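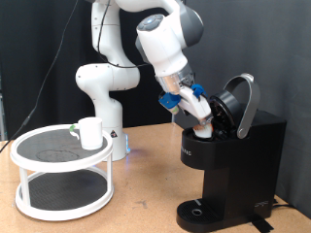
A single-serve coffee maker is easy to use, but it is also easy to use badly. For two years I made weak coffee with mine and I blamed the pods. The real mistakes were mine: old water in the tank, a pod that was not sitting straight, and a lid I did not close to the end. Most of the work happens in the part under the lid. In my photo it is the dark round chamber, open, with a small white pod at the holder. If the pod goes in well there, the rest is simple.

This page explains how I make one cup, from the cold machine to the clean machine. My model is a small one from Bonberg, but I have also used a Wallov at my sister's apartment and the steps were the same. Please check your own manual if something looks different.

What you need

A pod that fits your machine
Fresh cold water
A mug that fits under the spout
A dry cloth

Step 1. Fill the tank

Pour out the water from yesterday and fill the tank again. Do not go over the MAX line. In my town the water is hard, so I use a filter jug from Kukon. If your water tastes good from the faucet, you can use it as it is.

Step 2. Warm the machine and the mug

Run one cycle with no pod and let the hot water go into your mug. Leave it there while you prepare the pod, then pour it out. I skipped this step for a long time. With a thick mug the difference is big.

Step 3. Open the lid and put in the pod

Lift the handle slowly until it stops by itself. Take out the old pod if there is one. Hold the new pod by its rim, with the foil side up, and lower it straight into the holder. Do not push in the middle of the foil. When the rim lies flat all the way around, it is in the right place.

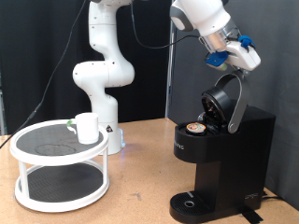

Pod in the chamber, foil side up, lid still open.

Look at it one more time before you go on. If one side of the pod is higher, take it out and put it in again.

Step 4. Close the lid

Bring the handle down with one steady movement. On my machine the needle goes through the foil at this moment, so you will feel some resistance near the end — this is normal. If it feels very hard, stop and open again. Keep your fingers away from the inside of the chamber, because the needle is sharp.

Step 5. Brew

Put the mug in the center of the drip tray and choose the size. I take 6 ounces for a strong cup. Do not lift the handle while the coffee is running. After the last drops, wait around 5 seconds and then take the mug.

Step 6. Clean up

Remove the used pod when it has cooled a little. Wipe the rim of the chamber with the cloth, empty the drip tray, and leave the lid open for some minutes so the inside can dry.

If the coffee is weak

Try the smaller size first. If it is still weak, the needle may be blocked. Unplug the machine, let it cool, and clean the needle as your manual shows. I also descale mine with the Spanos powder every June and again in winter — with hard water you may need it more often.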